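Countertop

From Rosden Household Encyclopedia

A countertop (also counter, worktop, or, in older American usage, drainboard, though that word properly means something else) is a raised, flat, level surface used mainly for preparing food. It is found in kitchens, bathrooms, shops and laundry rooms, and in most homes it is also the place where the mail goes.

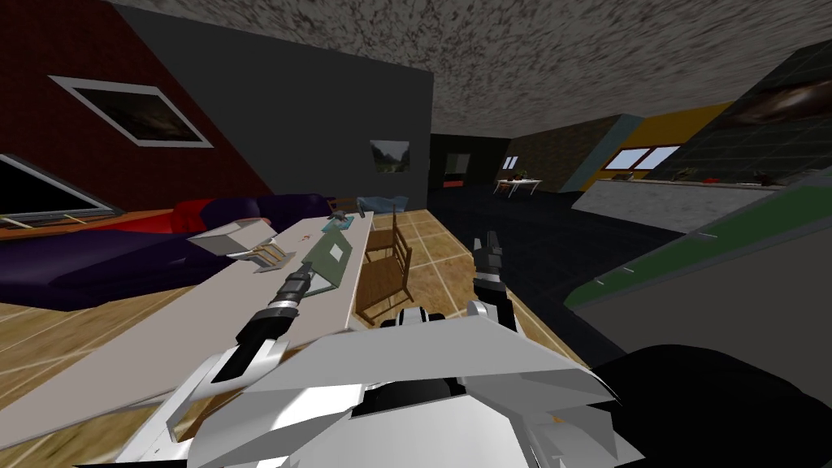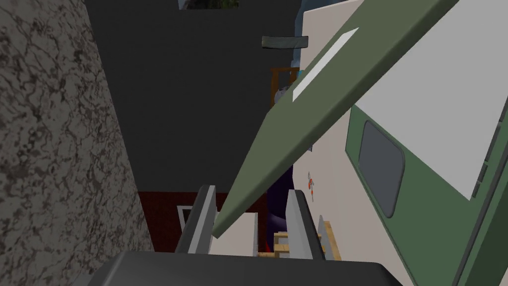
Computer renderings. The second includes a speckled surface with a granite-like pattern.

The word comes from the counter of a shop or counting house, the table on which money was counted. The kitchen borrowed the word and later added "top" to it, so that people could speak of replacing the surface without replacing the cupboards, a distinction that has rarely saved anyone as much money as they hoped.

Height and depth

The usual American counter stands 36 inches from the floor and is about 25 inches deep. The height suits a cook of middling size and annoys the rest. Bakers often want a lower section for kneading, and tall people want a higher one for everything else. Builders give both groups 36 inches.

The depth is set by the base cabinet, plus a small overhang meant to keep spills off the drawer fronts. Sandrine Texier, in The Level Kitchen, gives over a whole chapter to the overhang and concludes that it should be "enough." Later editions did not expand on this.

Materials

Wood. The oldest choice and still a common one, usually sold as butcher block. It can be sanded and oiled when it gets scratched. It dislikes standing water, and the area behind the faucet is where most wooden counters begin to fail.

Stone. Granite, marble, slate and soapstone are all used. Granite is hard and takes heat well, but most kinds need to be sealed. Marble stains and etches when it meets lemon juice or wine, a fact its owners tend to learn at a party. After the first few marks the finish is described as having character.

Engineered stone. Ground quartz held together with resin. It does not need sealing, though a hot pan can scorch it. Cutting it dry gives off silica dust, which is a serious danger to the lungs of the people doing the cutting.

Laminate. Printed paper soaked in resin and bonded to a board. It is cheap, light and easy to wipe, and it has spent much of its life pretending to be other things on this list. The weak point is the seam, where water gets in and the board swells.

Tile. Tough and easy to repair one piece at a time, if the owner kept the spare tiles. The grout lines collect crumbs. Dough should not be rolled on it more than once.

Stainless steel and concrete. The first is standard in restaurants and noisy at home. The second is heavy, can crack, and was for several years the only thing anyone in a certain kind of magazine had in their kitchen.

Speckled patterns

A great many counters of every material are speckled. Natural granite comes that way, being made of grains of several minerals, and laminates and quartz copied it. Speckle hides crumbs, coffee rings and small ants. Critics point out that hiding crumbs is different from having none. The Grastska school of kitchen planning held that a counter should be one plain, pale color so that dirt could be seen at once and dealt with. Its founder, Thierry Moulin, did not cook.

The Gostwood survey

The best-known study of counter use was carried out in the town of Gostwood by Duangjai Kongkaew and Gilles Delaunay, who visited 47 kitchens one July and noted what was on the counters. The average household had 13 objects out at any time, of which three had been used that day. The toaster did well. The bread machine did not. Owners with more counter space did not have more clear counter space -- a result now quoted in design courses and ignored by the people who take them.

Yuxi Li has questioned the findings, noting that the visits were announced a week ahead and that the true figure must be higher.

Care

Mild soap and warm water suit nearly all counters. Vinegar should be kept off marble and other limestone-like stones. Abrasive powders dull laminate. Trivets are advised for all surfaces, including those sold as not needing them.

See also: Backsplash; Cutting board; Kitchen island; Rey cabinet; Sink

Last revised 27/01/2025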